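The trouble with folding stands

Hesness wants $40 for a tabletop music stand, and I'm still not sure what the extra money buys. The pinkish-tan one has holes punched across the desk panel, a peach lip and two thin black arms to pin the pages down. Very pretty. My sheets slid off my old wire stand for 8 years and I got through plenty of bad Schubert anyway.

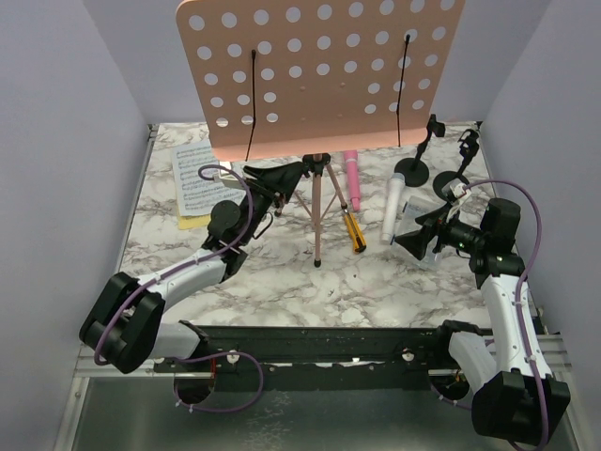 Maarja Kalniņš disagrees, and says a solid desk is worth every cent once you've chased a page turn across a drafty church in March. Fine. But she plays standing up, and a tabletop model won't help her there.

Mockus makes a plainer one. I'd try that first.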